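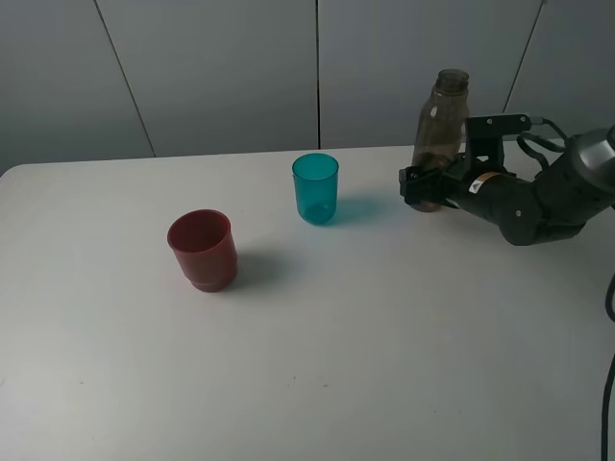
About Rurau

Rurau is a small nonprofit newsroom that reports on climate and the environment. We cover UN climate talks, national climate policy, and the local groups trying to change both. Everything we publish is free to read and free for other outlets to reprint.

How we started

The first stories were written by Ronaldo Panganiban and Kazimiera Tokarz, who had both worked on daily papers and wanted more time for reporting on emissions and energy. They put out a weekly email under the name Renato. It went to 138 people in its first month. The name changed to Rurau when we registered as a nonprofit, and the email has kept the old title. It now has 3,527 subscribers.

What we do

Most of our work falls under three desks. The policy desk, run by Parveen Nanayakkara, follows bills, court cases and international negotiations. The movement desk covers marches, school strikes and campaign groups, including the arguments inside them. Nazma Howlader edits it. The third desk, Lemieux, looks after data and public records, and its files can be downloaded from the Records page.

We also run Druradier, a training program for reporters under 25. It opens for applications every May. Trainees are paid, work with an editor for 3 months, and keep the rights to their stories.

Money

We are funded by reader donations and grants. We do not take money from energy companies, airlines or political parties. Any gift over $600 is listed by name on our Funders page — we do not accept anonymous gifts above that amount. Funders do not see stories before they are published.

Corrections

If we get something wrong, we fix it and put a note at the bottom of the story with the date of the change. Send corrections to Leonora Dalisay, our standards editor, through the contact form. Please include the headline and the sentence you think is wrong.

Reprints

Use our text with the byline and a link to the original. Photos need separate permission.

Page last updated 20 Apr 2022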